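Left arm gripper stops halfway when picking up glasses

posted by Cameron Stubbs in Workshop Help

Two arms, one table, one job: put a pair of clear eyeglasses in their case. The right gripper holds the glasses fine. The left one is supposed to come in and take a temple, and about every third try it faults out with its fingers open and sulks until I power cycle it. Fault code 9, which the Drolgate manual describes as "general." Thanks, Drolgate.

It hung again in the position below. Light is green, as always. It would be green if the place were on fire. 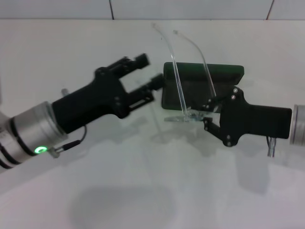
Nattawut Luangrath

Check the cable at the wrist. Mine worked in every pose but one, and I swapped 400 dollars of parts before I wiggled the plug. Power off and keep your fingers out of the jaws first. Leave some slack in the loop, 5 cm or so.

Sigrun Vik

Have you tried a different pair of glasses

Manee Chaimongkol

What Nattawut said, and log the gripper current too. Code 9 on firmware 8 covers both overload and lost comms. If the current is flat when it quits, blame the cable.

Related
Gripper drops parts after homing
Flanincombe controller won't save limits
E-stop resets itself, should I worry
Grollow finger pads peeling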